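Robot cells on our packing line – what happens to the people on it?
Posted by Palesa Nkosi in Work and Workplaces

I pack travel board games at a plant outside Tevdale, mostly the small magnetic chess sets. Since February management has been trialling robot arms for the sorting, pieces off the board and into trays. There are 220 of us on the floor and we've been told there are no layoffs planned, but the day shift roster has already changed. Has anyone been through this? What should we be asking for?
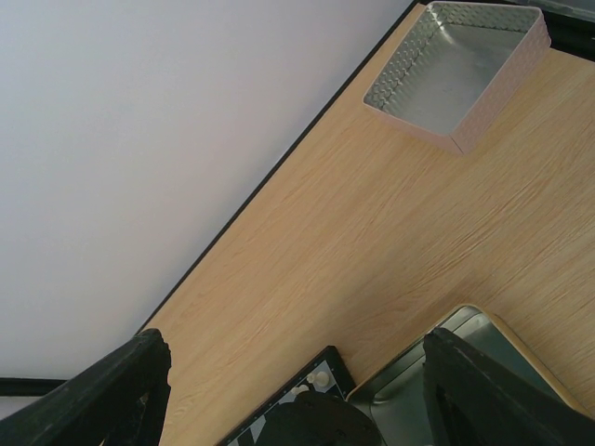

2 replies

Shewit Endale
We went through it at Ostholm two years ago. The picking jobs didn't vanish overnight, but when people left they weren't replaced. Those of us who stayed moved to clearing faults, refilling trays and checking finished boxes. It's easier on the wrists and a lot duller. The cells had one minder between two at first, then one between four, and that's where the stress came from. 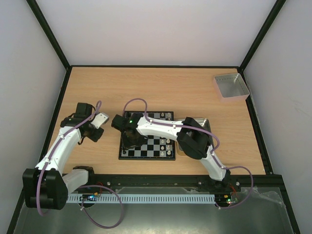 Two arms on one rail, with the chessboard and trays on the table.

Get these in writing before the trial ends:
How many cells one person can be asked to mind.
Whether minding is paid at the old packing rate or a new one. Ours went up $162 a month, but only after we asked.
Who is allowed to reach in, and what has to be switched off first.
Training in paid hours – we were sent home with a 200-page manual.

Check whose name goes on the fault log too. For a while every dropped piece was put down to the minder, and it showed up in reviews.

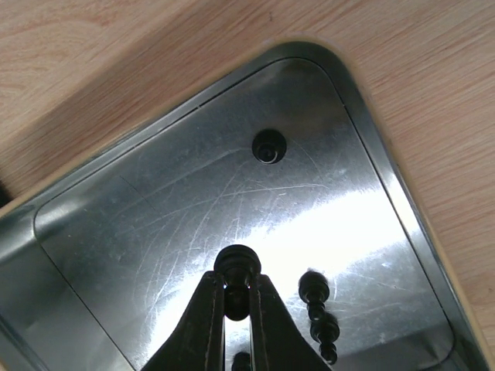 Black piece in the gripper, over the steel tray.

Dagim Kassa
They always say no layoffs. Talk to your union rep. My cousin was at Butel and got moved to nights, didn't like it, left. Shewit's list is good, I'd add breaks, as the arms don't take any and the supervisor forgets that you do.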